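Review: the Voltura hand-held gripper after a spring of sorting jewellery

Last updated: April
By the Brolwood workshop desk
Reading time: 4 minutes

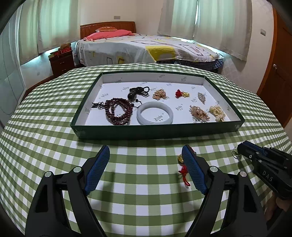

Sorting practice with a pair of grippers. The tray is a box lid.

Brolwood takes in second-hand jewellery, checks it, photographs it and sells it on. Most of the labour is at the front end, where mixed lots have to be separated into single pieces before anyone can weigh or grade them. The plan is for a robot arm to do part of that separating. Before it can, people have to show it how, and they do that by picking the pieces up themselves with a gripper in each hand while the movements are recorded.

We bought 10 of the Voltura units in the winter. I have used a pair for most of my shifts, so this is a review from the handle end.

Grip

The fingers are curved black plastic with a blue textured pad on the inner face. The pads are the best part of the tool. A flat bangle can be lifted by its edge at the first try, and beaded strings come up without sliding. Knotted charms with tassels are also easy, provided you go for the knot and leave the cord alone.

Fine chain is the weak point. A chain in a heap gives the fingers nothing definite to close on, and you either take the whole heap or get a single loop that slips out on the way up. Two chains touching each other are worse. We spread them by hand first, and the robot will need somebody to do the same for it.

A tablecloth under the work helps a good deal. On a bare worktop small pieces skate away from the fingers. On cloth they stay where they are, though the tips will pinch up a fold now and then if you press too low.

Weight and comfort

The first hour is fine. By the third my forearms know about it. Voltura's leaflet says little on the subject, so we made our own rule of 40 minutes on and 20 off, and it has held. Left-handed colleagues report no trouble, as both units in a pair handle the same.

You get no feeling through the handle of how hard you are squeezing. With hard stones that doesn't matter. With pearls I still go slowly.

Setting up and upkeep

Pads wear at the tips first. Ours were changed after 2,000 picks and could have gone a little longer. The change is fiddly, and I would like the spares to come as left and right sets – at present you sort through a bag of them.

The Plarkidel software that takes the recordings is plain and does the job. It rejects a take if you move too fast, with no warning until the end, and that is annoying when the take was otherwise good. In one week 62 of mine were thrown out. The next week, after I had slowed down, it was far fewer.

What it has changed at work

Sorting used to be two of us at a bench with a radio on. Now it is a session with a target. The best week so far was 543 accepted takes across the team, and the number goes up on the wall, which I could do without.

The pay for recording shifts is slightly higher, and that was agreed before we started. What was not agreed is what happens to sorting hours once the arm is running. Management says they will move to grading and repairs. Grading needs training and so far two people have been put forward for it. I would want that list to be longer before summer.

There is a good side. My knowledge of how to part a tangle was never written down anywhere, and now people ask me about it. I also spend less time bent over a loupe.

Compared with the Robichaud

We had a Robichaud pair on loan for a fortnight. It is lighter and the spares are better packed, but its pads are smooth and it dropped beads constantly. For bigger goods I would choose it. For jewellery the Voltura is the better buy.

Verdict

Good pads, sturdy build, tiring over a full shift. Buy spare pads with it, and settle the rest breaks and the hours before the box is opened.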